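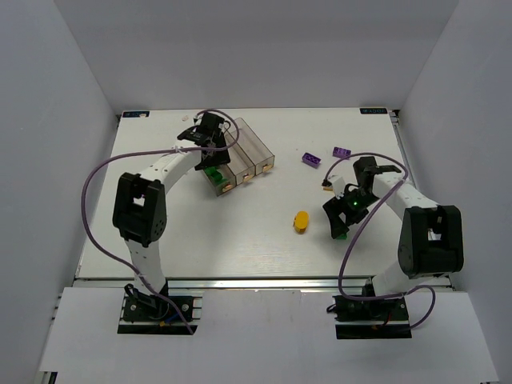
3 min read

Ticket: brick organiser, sorting by colour, things ending up in the wrong place
Opened by: Jadwiga Dudek
Status: open (sort of, see the bottom)

Hello all, me again! Omid said to put this in writing so it doesn't get lost in the chat, so I'm putting everything I've tried in one place. Sorry for the length.

The setup is the clear three-compartment box, the slightly smoky one with the little tan bit on the front of each section. We're using it for the toy bricks before they get bagged up for the Custthorpe play sets. Green goes in the left-hand compartment, purple in the middle, and the right one is for anything odd (wrong shade, chewed, not ours). That was Brenda's plan and I still like it.

The trouble is that by the end of a session I keep finding purple in with the green. Only the odd one, but it only takes one and then Ladan has to open the bag again, and she was very nice about it the first time and a bit less nice the second.

What I've tried so far:

First go. I moved the box so it sits on a slant, running away from the front of the table. I thought a straight row was making me lazy and everything was landing in the nearest section. It did help a bit, and I've left it like that. If you come in and find it crooked, please don't straighten it!

Second go. Labels. I wrote the colours on masking tape and stuck them on the front, and the tape peeled off overnight. Tried again with the Mernik stickers from the drawer, which stay on beautifully but leave a horrible gummy patch on the plastic. Took me ages with washing-up liquid to get it off. No more stickers please.

Third go. Greens first, purples left out on the table until the greens are in. This is the one I'd stick with. You can see straight through the side, so a purple brick in the green end shows up before you've gone any further, and the white table makes the leftovers easy to spot as well.
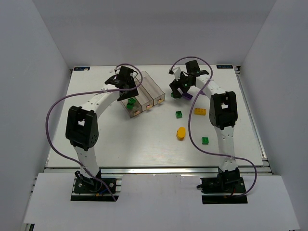

Green in the left end of the organiser, a purple one still to go.

Reply from Omid Azimi: Are you doing the little pieces in the same pass? Those are the ones I lose.

Yes, I was, and I think you've got it. The small green bits get stuck in with a handful of purple and I don't notice until I'm bagging. So now I do big bricks only, then go back for the small ones. Slower, but I've had two clean sessions since.

Reply from Ladan Golestani: Bags from this morning were fine. Thank you!!

Oh good. One more thing while I'm here. The Talebi order form asks for the bricks by shade, and as far as I can tell we've only ever sorted by plain colour. If they want light green and dark green kept apart then three compartments won't be enough and we'll need a second box. Kianoush, do you know where the first one came from? I thought it was Jasteo but I've been through their storage page and can't find it. I'd want the same kind, with the see-through sides.

Leaving this open until I hear about the shades. If anyone else is sorting before then: greens, then purples, then small bits. And leave the box on its slant!

Jadwiga
2021-03-30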